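Home | Forums | New posts | Members | Log in
Search this board... Go

Thread: Robot arms came to our refurbishing line, what changes for us

starner_bench, 5 June 2023
I work at the Sotcombe site, where we take apart and test old office desktops. Since March we have two arms on the line. They unplug cables and take out memory, and we do the rest. 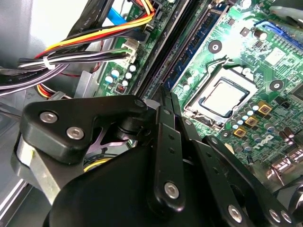

Ebuka Usman
My question is who gets the blame when a connector breaks. In our shop at Flelisby the arm pulled too hard on a few power plugs, and the report went on the name of the person at that station. It took long discussions to change this.

starner_bench
For us it goes on the shift, not on a person. But I agree it was not clear in the first weeks. Before the arms we did 422 machines in a good week, now 468. Management expected more, I think.

okeke77
So 46 more machines, for all that money? I would prefer one more colleague.

starner_bench
It is not only the number. My thumbs do not hurt in the evening any more. The memory latches and the big power plug were the worst part of the job for me.

okeke77
Good for your thumbs, but what about the new people? I learned the boards by opening them. If you only stand and watch for the red light, you learn nothing, and after one year they say your work is simple and pay you like this.

Ebuka Usman
This happened a little with us. We asked that every new person does 166 units fully by hand before going to the arm station. The boss wanted less, but he accepted.

starner_bench
I like this rule and I will bring it to our next meeting. With us they get only two days by hand. What I miss most is the talking. Before, we sat four at one table, and now I am alone between two arms and must look at the screen all the time.

okeke77
You see, this is my point. Did they promise no one loses the job?

starner_bench
They promised it until the site reaches up to 1000 machines per week. After that, nothing is written. I asked for it on paper and I am still waiting for the answer.

Ebuka Usman
Ask again, and ask together with the others. One person is easy to forget.

Contact us | Forum rules | Back to top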